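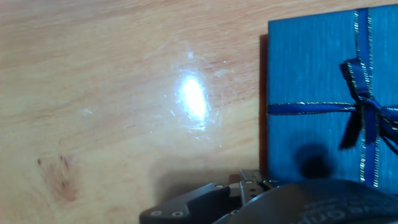

Why does wood have lines in it?

The lines are layers of wood that the tree added as it grew. They are called the grain. When a tree is sawn into boards, the saw cuts through those layers, and their edges show up as lines on the flat surface.

How a tree makes its layers

A tree grows taller from the tips of its branches, but its trunk gets wider from just under the bark. There is a very thin layer of living cells there called the cambium (say KAM-bee-um). Every year it makes new wood on its inner side and new bark on its outer side.

In places with a warm season and a cold season, the new wood is not the same all year. In spring the tree needs to move a lot of water up to its new leaves, so it makes wood with wide, open cells. This is called earlywood, and in many trees it looks pale. Later in the summer the tree slows down and makes smaller cells with thicker walls. This is latewood, and it is often darker. By December most of these trees have stopped growing until spring.

One pale band and one dark band together make one year of growth. If you look at the end of a log, you see the bands as rings. Count the rings and you know how old that part of the trunk is. A slice of oak in the entrance hall of the Inham Woodland Museum has 116 rings. The oak was already a small tree when the village school at Jamthorpe was built, and the museum has marked that ring with a pin.

Rings become lines

A ring is really the edge of a long tube that runs up the trunk. Think of a rolled-up newspaper. From the end you see a spiral of paper. If you could slice the roll lengthwise, you would see long stripes.

Boards work the same way. A board cut straight through the center of the log has straight stripes. A board cut nearer the outside has curves and wavy shapes, because the saw passes through the layers at a slant. Some of these shapes look like flames or the tops of hills. Woodworkers call them cathedrals.
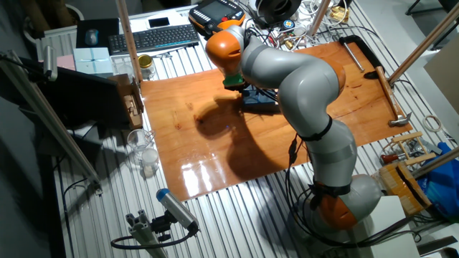 Trees also bend, lean and grow branches, and all of this changes the grain. A knot is the place where a branch joined the trunk. As the trunk got wider, it grew around the bottom of the branch, so the grain curves around the knot like water going around a stone.

Wide rings and narrow rings

Rings are not all the same width. A year with plenty of rain and sunshine often leaves a wide ring. A dry year often leaves a narrow one. Insects, fire and shade from bigger trees can leave their marks too. Scientists who study tree rings are called dendrochronologists. They do not have to cut a tree down. They use a hollow drill to take out a thin rod of wood, about as wide as a pencil, and read the rings on that.

Some trees in hot, wet places grow all year round. Their rings can be very faint, or missing.

Why grain matters

Wood splits easily along the grain and is much harder to break across it. This is why an ax can split a log from the end with one blow — the wood comes apart between its long fibers. It is also why the seat of a swing is cut with the grain running from one rope to the other.

Try it yourself

You will need a sheet of thin paper, a wax crayon with the wrapper off, and a piece of bare, rough wood such as an old fence board. Ask before you use it.

1. Lay the paper on the wood and hold it still.
2. Rub the side of the crayon gently over the paper.
3. Look for the lines. Are they straight or wavy? Is there a knot?
4. Try another piece of wood and compare the two rubbings.

Words to know

Cambium: the thin layer of cells that makes new wood and bark.
Earlywood: wood made in spring.
Latewood: wood made later in the growing season.
Knot: the place where a branch joined the trunk.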